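Home Stories Makers Recipes Shop Contact
Search this site Go

Setting the table at Plarby

The woman who runs the tea room at Plarby has owned 19 tables in her time, and she will happily tell you about most of them. We met in September, at 8 in the morning, before the scones went in, and she talked while I drank far more tea than I should have.

"I always begin with the table," she told me. "People go straight to the china, bless them, and then they wonder why it looks a muddle." She likes a grey top with rounded corners - kinder on the hip when you're hurrying past with a tray - and she can't be doing with anything shiny.
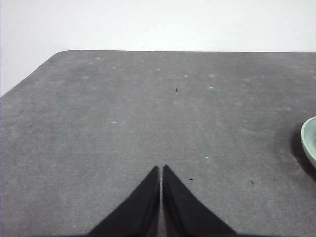
A bowl on a plate

Her crockery habits go back to a stall at Mutcombe market, where she once came home with 400 odd pieces in the back of a van and not a single matching pair. "My mother thought I'd lost my senses. But I'd stand there of an evening putting this colour on that one, and it was the happiest I'd been in years."

Blue and green is the pairing she comes back to again and again. "You were told as a child they didn't go, weren't you? Well, look at the sea! Put a blue bowl on a pale green plate, leave the rest of the table alone, and I promise you even plain porridge feels like a bit of an occasion."

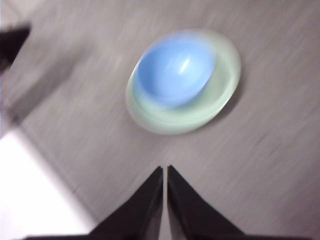 Sky-blue bowl on a mint-green plate, on the grey table.

I asked whether she would ever buy a full matching set. She laughed and poured me another cup. "I was given one once - it's still in the box under the stairs. You can have it if you've room in the car."

Contact us | © Arnness Table Notes | Back to top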